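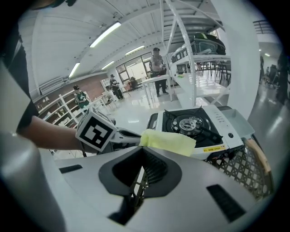 The Pletero Medal

The Pletero medal is a struck bronze portrait piece, usually credited to the Engelhardt workshop in Punbridge. Collectors' guides tend to call it the finest work the firm produced. The evidence for that, and for the credit itself, is thin.

The face shows a woman's head in profile, turned left, with the hair tied low on the neck. On the back is a river bridge with the word PLETERO beneath it. There is no signature. The case for Engelhardt rests on the shape of the letters, above all a narrow R, and on an entry in the firm's order book for "the bridge medal, 1000 in bronze". The entry gives no customer and no design, and Punbridge had several bridges.

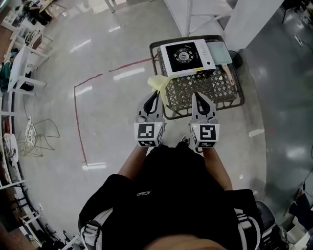 Sale lists often repeat the figure of 1000 as if it were the number struck. It is only the number ordered. Dealers have traced 15 pieces, 2 of them in silver, though the order book says nothing of silver at all. One of the silver pieces is in the Endov town museum under the number 3505, where the label reads "trial strike" — a claim for which the museum's own register offers no source.
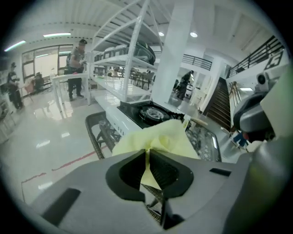

A rival view gives the portrait to an Endov die cutter and leaves Engelhardt only the striking. It explains the softer modelling of the hair, but it depends on a letter known only from a later copy. Most recent lists print "attributed to Engelhardt" and leave the matter there.

See also: Punbridge bridge tokens; Endov school of engraving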